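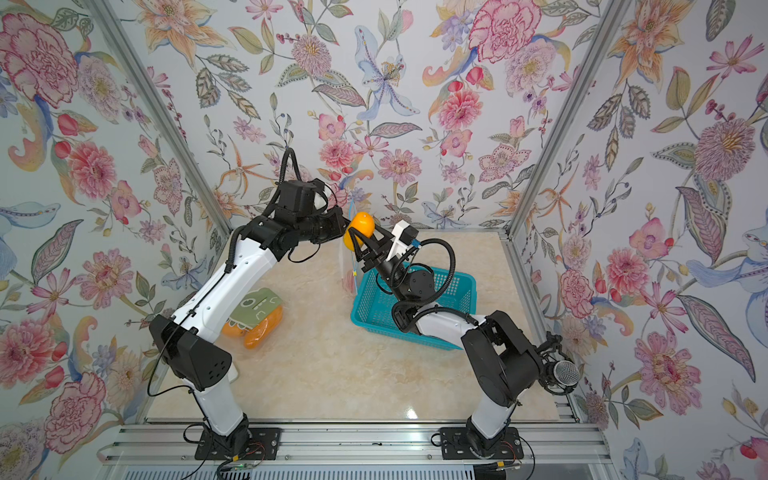

Public Collections Should Hang Reproductions Without Embarrassment

The municipal gallery at Tradham owns 2,612 works on paper. At any given time it can show 36 of them. The rest remain in drawers, where the light cannot fade them and where very few residents will ever see them. This is sound conservation practice. It is also a poor return on a collection that the town has paid to house for generations.

The gallery's board will consider in August whether to place printed reproductions in the library, the clinic and the three primary schools. The proposal has met with resistance, most of it courteous. The principal objection holds that a reproduction teaches people to accept less than the real thing. In our view this objection misunderstands how most people come to care about art.

Few of us met our first painting in a museum. We met it on a calendar, in a schoolbook, or over a grandparent's sofa, often in colors the artist would not have recognized. Those encounters did no harm to the originals. In many cases they were the reason a person later bought a train ticket and stood in line to see one.

A second objection concerns quality, and it deserves a more careful answer. Cheap printing flattens a watercolor and turns its shadows green. The Mengal library, which began a similar program with office equipment, withdrew its first set of prints after complaints and had them made again by Troneo, a specialist printer. The second set still hangs. Tradham should budget for proper work from the start and should label every print plainly as a reproduction, with the size and medium of the original stated beside it.

The cost is modest. The board has been asked for 3,000 dollars, a sum that covers printing, glazing and labels. By comparison, the loan of a single harbor view from a private owner in Malta two years ago cost considerably more in insurance and freight, and the drawing was on display for one season.

There remains the matter of selection. The gallery's staff should choose the first group, but the schools should be invited to choose the next, from the full catalog and without a list of approved favorites. Some of the choices will be sentimental. A public collection can bear that, and the board should approve the proposal as submitted.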